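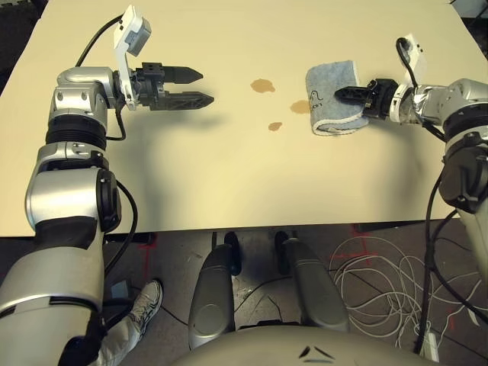

Faustino Carrillo demande s'il faut mouiller le chiffon avant de toucher à une tache, ou l'inverse. La question revient chaque année et elle mérite qu'on commence par elle.

Accueil | Modules | Entretien | Surfaces | Contact

Module 3 - Liquides renversés sur un plateau clair
Support de cours, L. Trujillo

1. Chiffon sec d'abord
Sur un liquide frais, on pose la serviette sèche, pliée, et on appuie. On ne frotte pas. Frotter étale le liquide, et sur un plateau crème le brun se voit tout de suite. Le chiffon humide vient au deuxième passage, pour ce qui reste en surface.

2. Le pliage
Une serviette pliée en quatre donne plusieurs faces utiles. On change de face dès que la première est marquée. Une serviette bleu clair convient bien à l'exercice - on y repère facilement les parties déjà salies.

3. L'ordre des taches
Quand il y en a plusieurs, on traite chacune séparément, du bord vers le centre. Passer de l'une à l'autre d'un seul geste laisse une traînée entre les deux. Si l'une d'elles est près du bord de la table, on la prend en premier.

4. Taches sèches
Café, thé, sauce soja : eau tiède, deux minutes de pose, puis essuyage. Pas de poudre abrasive sur les plateaux de la salle Pritchard, la finition se raye. Voir la fiche 82 pour les produits autorisés.

5. À préparer pour la séance suivante
Relire les sections 1 à 3. Apporter deux serviettes propres. Le groupe de Nayeli Espinoza commence par les taches sèches - les autres par les liquides.

303 partages | 8 commentaires

Documents récents
- Module 2 - Choisir un textile absorbant
- Module 4 - Joints et rainures
- Fiche 82 - Produits autorisés
- Planning de février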